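Ticket: Pose tracking loses the hand-held gripper when a large round lid is close to the lens
Project: Skusoleck / perception

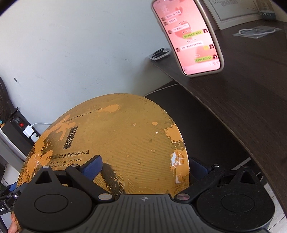 Opened by: reporter (perception tooling) | Feb 27, 2024 | Status: open | Component: Holtach tracker

Summary

When the operator holds a big flat object upright between the fingers, the estimated position of the gripper begins to drift, and in the worst episodes it jumps. With small objects the same build works well. I write here all what I tried, so that the next person does not need to repeat it.

Setup

Hand-held gripper with the wide-angle camera, normal calibration file from the Ornel folder. Holtach tracker with default settings. Task is "pick lid, turn it, put it back". The lid is a round gift box lid, golden-orange, with thin horizontal ribs on its face, printed text and quite a lot of scuffs. Behind it there is a pale wall and a dark brown desk.

How to reproduce

Take any episode of the lid task and run the tracker offline. Look at the part where the lid is held upright before the camera. The number of static points becomes low and the position begins to slide slowly to one side, although the operator says that he keeps the hand almost still there.

Expected: position stays stable, or the tracker reports "lost".
Result: position slides and the tracker reports "good" all the time. For me this is the more serious part, as a bad path goes into training without any warning.

Log

Entry 1. I first suspected the calibration. I ran the check again with the board and the error is normal. I also tried the old calibration file and the drift is the same. Calibration is not the cause.

Entry 2. I drew the tracked points over the images. Very many of them sit on the lid. It makes sense: the print has strong corners (the black characters, the small English lines "SKIN CARE GIFT BOX", the worn spots near the right rim), and the wall behind has almost no texture. So the tracker believes the lid is the room. When the lid is fixed in the fingers it does not move relative to the camera, and the tracker concludes that the camera does not move either.

Entry 3. We have already a mask for the gripper. It covers the fingers and the body, but it is a fixed shape and it knows nothing about the held object. I made the mask larger by hand, so that it covers the lid. I tested on 30 episodes. Before the change 9 of them had visible drift, after it 3. This confirms the idea, but a large fixed mask is not a solution. In the episodes with small objects it throws away good points on the desk.

Entry 4. I looked at the remaining three. In these the mask is correct but there is too little left to follow. The useful points are now on the desk edge, on the cables and the power strip by the wall, and on the phone standing on the desk. The phone is a risk too. Its screen shows a chat, and if the content scrolls, the points on it will move with it. I excluded the screen by hand in one episode and the path became a little smoother, but one episode is not enough to say something.

Entry 5. I tried to raise the outlier threshold, as proposed in the Nic Giolla notes. It does not help. The outlier step keeps the largest group of points which agree with each other, and here the largest group is on the lid. With a stricter value it removes the room even faster.

Entry 6. I tried with the inertial data given more weight. For short moments it is better. When the lid is held for a longer time, the drift returns. I put the weight back to default and did not commit anything.

Workaround for now

Use the flag for the large mask, only for the lid task. Please do not put it in the shared config. After the run, open the plot of static points and check by eye every part where the count goes under 100. If the path is sliding there, mark the episode as rejected.

Proposal

1. Make the mask dynamic. When the gripper width says that something is held, segment the object between the fingers and exclude it from tracking.
2. Compare the visual motion with the inertial data. If they disagree, the status must be "lost" and not "good".
3. Treat screens as moving objects by default.

Point 2 is the smallest change and I can begin with it. For point 1 I need to know if the segmentation model may run on the same machine as the tracker, because the memory was already nearly full in my tests.

Open questions

Does the same happen with transparent objects? I have no such episodes on my disk.
Were older lid episodes from June checked with the point plot, or only with the status field? If it was only the status, I think we should run them again.

Attached: the point plots before and after the mask, and the config difference. The raw logs are too big for the ticket, they are in the Skusoleck share under the ticket name.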